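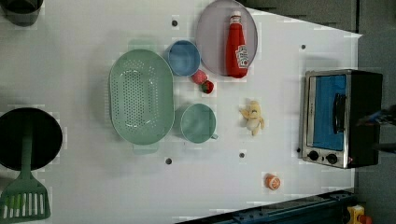 Toy pans, utensils and play food on a white table.

Van Dusen Park Soccer Ground
Pre-Season Safety Checklist, October
Inspected by: Viera Holub
Accompanied by: Theophilus Abugri, Drarnell Youth Soccer
Start of walk: 8:15 a.m.

Ratings used on this sheet
OK = no action
Watch = usable, look again at the next monthly walk
Fix = repair needed by the date of the first home game
Closed = not to be used until signed off by the inspector

Comments follow each item where there is something to say. Items with no comment were checked and found in order. The Kurkura side will share the ground again this season, so a copy goes to them as well.

SECTION 1. GOALS

1.1 Main field goals, frame and welds: OK
Both goals are the ones bought two seasons back. Checked by hand at the corners and along the crossbar. North goal has paint flaking at the foot of the left post, surface only, no rust underneath when scraped.

1.2 Main field goals, ground sockets: Watch
South goal, right-hand socket has some play in it. The post moves when pushed with a shoulder but does not lift. Packed with sand for now. Look again after the first heavy rain.

1.3 Portable goals, anchors: Fix
The auger anchors for the two under-12 goals are present and sound. The small training goals behind the equipment shed had no anchors and no weights. Theophilus believes the sandbags were taken over to the Erniretti field in the summer and did not come back. Until they are found or replaced, the training goals stay chained face down along the fence. Coaches were told this last spring too. Please pass it on again, including to the parents who run the Saturday-style pickup games in the evenings.

1.4 Portable goals, warning labels: Fix
Labels on two crossbars can't be read anymore. Replacement stickers are in the office, second drawer.

1.5 Net hooks and clips: OK
All plastic. The last of the metal hooks came off the main field goals in spring. One was still on the under-12 goal nearest the road and was removed during the walk.

1.6 Nets: Watch
Hole at knee height in the north net, big enough for a ball. Not a safety matter by itself but a foot can catch in it. Tied up with cord.

SECTION 2. PLAYING SURFACE

2.1 Main field, general level: OK
Rolled in September. The old dip near the center circle has held its fill and the grass has taken.

2.2 Main field, goal mouths: Watch
North goal mouth is bare and hard. It should be loosened, topped and seeded after the first two home games and not before, or the seed will just be kicked out.

2.3 Sprinkler heads: Fix
One head on the east touchline sits proud of the turf. You can feel it through a shoe. The irrigation contractor has been called. A cone goes over it for training. It must be lowered before a match is played, since a cone can't stay there during a game.

2.4 Under-12 field, general level: OK

2.5 Under-12 field, holes and ruts: Fix
Tire tracks from the southeast corner to the edge of the penalty area. Something was driven across while the ground was soft. The ruts are deep enough to turn an ankle. Fill with topsoil and sand mix, tamp down, rope off for a week. Theophilus will move the under-10 sessions to the north half of the main field in the meantime.

2.6 Foreign objects: OK
Both fields walked in lines from end to end. Found bottle caps, a broken corner flag tip and a tent stake. All removed. The tent stake was pushed in flush with the ground near the west touchline, where teams put up their shade canopies. Ask teams to use weights.

2.7 Line marking: OK
Water-based paint only. The old bag of lime in the shed is still there and should go to the county drop-off. It has been on this sheet for three inspections.

SECTION 3. AROUND THE FIELD

3.1 Run-off area, touchlines: OK
Measured at the tightest point, by the west bench. Clear on both sides as long as the benches stay behind the painted mark.

3.2 Run-off area, behind goals: Watch
Clear at the south end. At the north end the roller was parked behind the goal again. Moved during the walk. Its place is beside the shed.

3.3 Team shelters: Fix
Away shelter has a cracked panel on the left side with a sharp corner at about head height for a seated player. Taped over. New panel ordered. Bolts on the home shelter were tightened by hand.

3.4 Perimeter rail: OK
The section that came loose in the wind has been reset in concrete and does not move.

3.5 Fence, road side: Watch
The wire is curling up at the bottom for a few feet near the bus stop. Small children can get under it. Tie down with fence wire this month.

3.6 Ball stop netting: OK

SECTION 4. SPECTATOR AREAS

4.1 Grandstand, seats and boards: Fix
Three boards in the top row are soft at the ends. That row is taped off. The stand is rated for 645 with every row open. With the top row closed, the gate should stop selling stand tickets earlier, and whoever is on the gate needs to know that before they open.

4.2 Grandstand, handrails: OK

4.3 Grandstand, steps and edge strips: Watch
Yellow edge strips are worn on the center steps. They can still be seen in daylight. For evening games they are hard to make out from above. Repaint before the clocks change.

4.4 Grass bank: OK
Limit stays at 300. The bank is slippery at the top after rain and the rope line should go up on wet days.

4.5 Exit gates: Fix
East gate opens freely and latches. West gate drags on the gravel and needs two hands. An exit gate has to open with one push. Dig out the gravel under the swing and rehang if that is not enough. This is the first job on the list.

4.6 Signs: OK
New "no climbing on goals" signs are up at both ends, in English and Spanish.

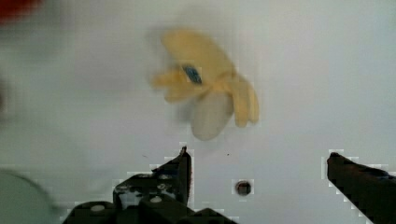 4.7 Wheelchair spaces: OK
The ramp surface is sound and the landing at the top drains. One comment from last season was that people stand in front of the spaces during corners. Stewards should keep the rail clear there. We talked about painting a hatched area on the ground, which would cost next to nothing. Theophilus will ask the park office if they have any objection.

4.8 Trash cans: OK
Enough for a normal crowd. For the Kurkura game bring over the spares from the tennis courts.

SECTION 5. LIGHTS AND POWER

5.1 Floodlight poles, base and bolts: OK
All bolt covers in place. No cracks seen at ground level. The climbing inspection is done by the lighting firm and is not part of this sheet. Their last report is in the binder.

5.2 Lamps: Watch
Switched on at the end of the walk. One lamp on the northwest pole took several minutes to come up and was still dimmer than the rest when we left. Good enough for training. The referee should be asked before an evening match.

5.3 Outlets on the outside wall: Fix
The cover on the outlet next to the concession window does not close. Do not use in rain. The test button on the breaker worked.

5.4 Extension cords: Closed
The orange cord used for the scoreboard has a split jacket near the plug. Taken away. The scoreboard stays off until a new outdoor cord is bought.

5.5 Panel: OK
480-volt warning label on the main cabinet is clear and the door was locked. Key is with the park office. The spare that used to hang in the shed has been handed in and should not be replaced.

SECTION 6. FIRST AID AND EMERGENCY ACCESS

6.1 First aid kits: Fix
Home kit was complete apart from instant cold packs. The kit in the shed had gauze and tape past the printed date. Restock both. Gloves were the wrong size for most adults. Buy large.

6.2 Defibrillator: OK
Status light green. Pads in date. The cabinet alarm sounded when opened. Four of the coaches on the list have not done the short course yet and their names are with Theophilus.

6.3 Stretcher: OK

6.4 Ambulance route: Watch
The gate by the parking lot opens wide enough. Cars were parked across it when we arrived at eight, before any game had started. Cones alone are not working. Ask the park office for a painted "keep clear" box.

6.5 Emergency address sheet: Fix
The sheet on the wall of the referee room still gives the old street entrance. New sheet to be printed with the entrance on the park road. Put one in each kit as well.

6.6 Lightning plan: OK
Printed and posted. The horn was tested. It can be heard at the far corner of the under-12 field but not clearly inside the locker rooms, so someone has to go and knock.

SECTION 7. LOCKER ROOMS AND SHED

7.1 Floors: OK

7.2 Showers, water temperature: Watch
Away showers ran hotter than home. Plumber to adjust the mixing valve. Leave the notice up until then.

7.3 Hooks and benches: OK
One bench leg tightened.

7.4 Shed, fuel storage: Fix
The mower gas can was on the floor next to the heater. Moved to the metal cupboard. The heater should be unplugged and taken out of the shed.

7.5 Shed, fire extinguisher: OK
Gauge in the green, tag in date.

WORK LIST IN ORDER

West exit gate
Sprinkler head, east touchline
Weights or anchors for training goals
Ruts on the under-12 field
Top row boards, grandstand
Outlet cover and scoreboard cord
Shelter panel
First aid restock and address sheets
Goal labels
Heater out of shed

Comment from Drarnell Youth Soccer (T. Abugri): We can do the ruts and the gate ourselves in one evening if the topsoil is delivered by the shed and not by the road. I will check the Erniretti field for the sandbags. If they are not there we will buy new ones before training starts.

Comment from inspector (V. Holub): Agreed. The gate, the sprinkler head and the training goals must be shown to me before the first home game. The rest can be confirmed with a phone picture. Next walk is in November, same start time, and I would like someone from Kurkura to join us for it.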